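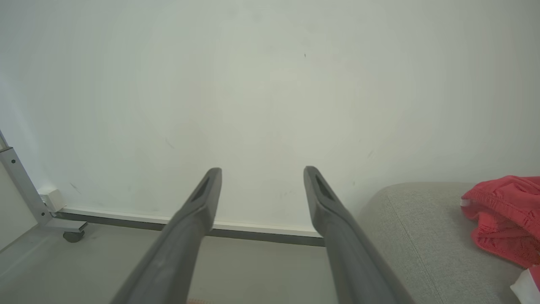 Wrist camera view with the gripper open, a crumpled fabric item, likely clothing, on the upholstered surface at right.

Vokico Room Pickup: Frequently Asked Questions for Housekeeping Staff
Ketard Serviced Residences, Vestosberg building
Last updated 12 Apr 2025

This page covers the pickup arms used in the furnished units at Vestosberg. It applies to room attendants, linen runners, shift leads and the maintenance desk. The Cuautle building follows its own procedure until the arms are installed there.

GENERAL

What does the arm do?
It picks up soft items from floors and low furniture and puts them in a basket. Soft items are clothing, towels and similar textiles. The arm works one room at a time, before the attendant starts cleaning.

What does it not do?
It does not make beds, clean surfaces, vacuum, empty trash, fold, or handle anything made of glass or ceramic. It does not sort guest property from house linen. Sorting is done by the attendant from the basket.

Which rooms are included?
Long-stay units on the lower two floors. A unit is included only when the guest has signed up for the pickup service at check-in. The room list on the lead's tablet shows the current status, and a paper copy is no longer printed.

Does it run while a guest is in the room?
No. If a guest comes back during a run, press the stop button on the base and leave the arm where it is. Call the lead. Do not restart the run until the guest has left or has canceled the service for the day.

BEFORE A RUN

What has to be ready?
Place the basket within reach of the arm and clear of the path between the arm and the furniture. Put it flat on the floor, right side up and empty. Move floor lamps and anything with a loose power cord to the far side of the room. Close the closet doors.

Open desk drawers should also be closed. The arm does not look for them.

Do I need to pick up small things first?
Yes. Coins, jewelry, pens, chargers, medication and paper go on the desk before the run. Shoes can stay where they are. The system treats a shoe as an obstacle and works past it, and a pair left in the middle of the floor will slow the run down. If there is time, set shoes against the wall.

Can I use a different basket?
Use only the perforated plastic baskets from the linen room. The drop height is set for that basket. A taller hamper can be hit by the forearm on the way down. Product stickers on the bottom of new baskets do not need to be removed.

DURING A RUN

How close can I stand?
Stay outside the marked work area. If you have to step in, press stop first and wait until the arm has stopped moving. This applies to maintenance as well.

How long does a run take?
Allow 10 minutes for a one-room unit. Units with a separate sitting area take longer, and the lead will schedule them at the end of the morning block. You are not expected to wait in the room. Use the time for the bathroom or for the next unit on your list.

Why does it stop in front of the sofa or ottoman?
The wrist camera checks the edge of the furniture before the fingers close. Light gray upholstery against a pale wall and a pale floor gives the camera little contrast, and the check takes longer. A pause at that point is normal. If the pause goes on for more than a minute, the tablet shows a prompt with two choices, Retry and Skip. Choose Retry once. If the prompt comes back, choose Skip and pick up the item by hand.

What about items at the base of the furniture?
The fingers can reach an item lying on the floor next to an ottoman if part of it is clear of the edge. Anything pushed fully underneath will be missed, and so will most flat material. Packing strips, release paper and receipts lie too close to the floor for the fingers to get hold of, and the system is not set up to look for them. 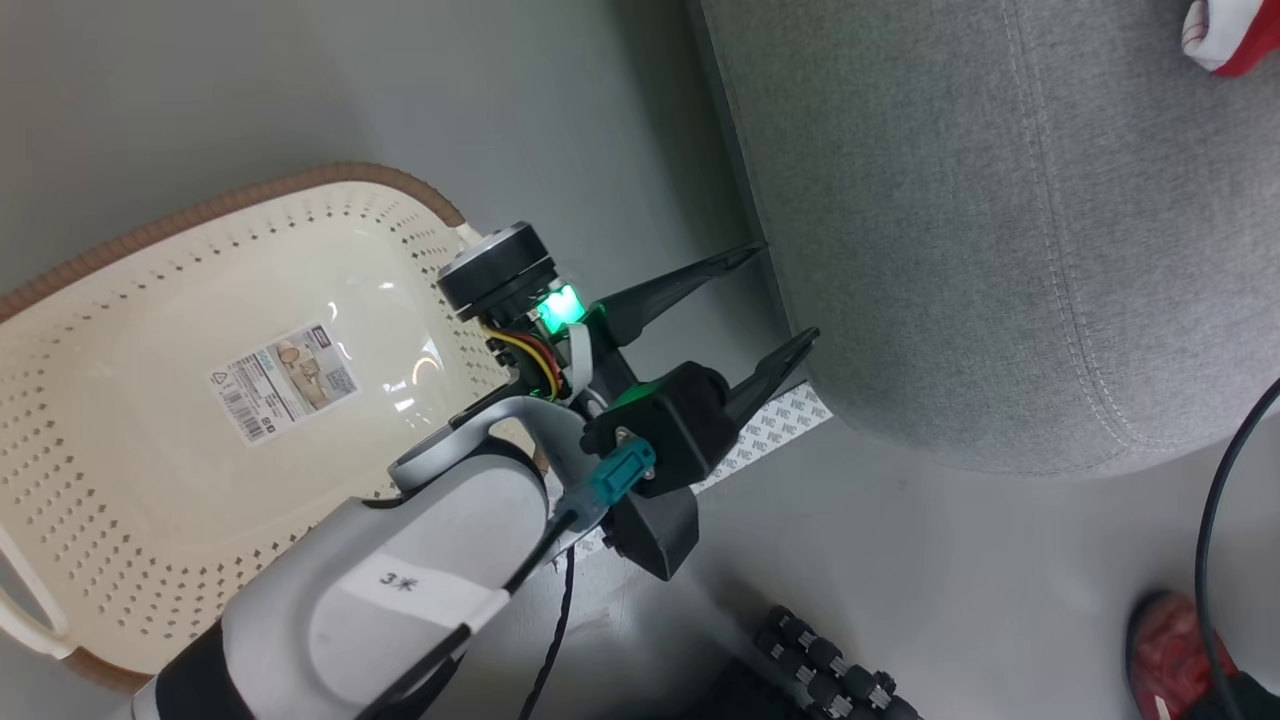

Check around the feet of the furniture and along the baseboard after every run and remove flat waste by hand. The attendant's checklist has a line for this under "Floor, final."

Does it matter where cables are?
It does. The arm's own cables must have slack through the full reach and must not cross the basket. Guest cables on the floor should be coiled and placed on the desk. A cable across a shoe or under a garment can be lifted together with it, and the arm cannot tell the difference by weight.

What is the weight limit?
300 grams per pick. Shirts, shorts, socks and hand towels are under the limit. Bath towels, jeans and bathrobes are usually over it, and the arm will release them and log a skip. Do not try to help the arm by holding up one end.

AFTER A RUN

Who empties the basket?
The attendant assigned to the unit. Guest clothing is placed on the luggage bench, unfolded unless the guest has ordered laundry. House linen goes to the cart. Small items that have come along with a garment go in the lost-property envelope with the unit number on it, even if the guest is still staying in the unit.

What if something is damaged?
Leave the item as it is, take a picture with the tablet and file a report under Arm / Property. Damage by the arm is charged to the building's equipment account. It is not entered in the attendant's record.

How are the fingers cleaned?
Wipe both fingers with a damp cloth at the end of the shift, including the grooves near the tips where lint collects. Do not use spray on the wrist or on any connector. If you see exposed wires, frayed tape or a loose plug, do not push it back in. Tag the unit out of service and call maintenance.

YOUR JOB

Will the number of attendants change?
There are 13 attendant positions at Vestosberg and the staffing plan through the end of the year keeps all of them. Plans past that date have not been set, and this page will not guess at them.

Will I be given more rooms?
The daily room quota stays the same in units with the arm until the review in May. The review will compare cleaning times with and without a run, including setup and the final floor check. In the first weeks of use, setup took up nearly all of the time that was saved on pickup, and the quota will not be raised on the basis of expected savings.

What changes in the work itself?
Less bending for clothing and towels. More time spent on setup, clearing prompts and sorting. Attendants with a back or knee restriction on file can ask for the floors with arms first. Some attendants have reported that working to the arm's timing is tiring in a different way, mainly on days when the prompts come often. Enter this in the shift notes so that it is counted in the review.

Is there extra pay for running the arm?
Attendants who have finished the training receive the equipment rate for any shift in which they start a run. The rate is paid for the whole shift.

How long is the training?
Two sessions, both on paid time. The first covers setup, stopping and the tablet. The second is done in a furnished unit with clothing laid out on the seat and the floor. You can turn down the training and remain on manual floors. Turning it down does not affect scheduling preference.

Is the camera used to check on staff?
The cameras record during a run only. Recordings are kept so that failed picks can be reviewed, and they may show hands, shoes or clothing of a person standing nearby. They are not used for attendance, speed or performance reviews. Leads have no access to them. A request to see a recording you appear in goes to the building office in writing.

Can I refuse to start a run?
Yes, if the room is not safe to run or you have not been trained on the current version. Mark the unit Manual on the tablet and clean it in the usual way. A reason code is required. "Other" is accepted.

Where do I send a question that is not on this page?
Use the form at the linen room desk or the Vokico tab on the tablet. Answers that apply to everyone are added here.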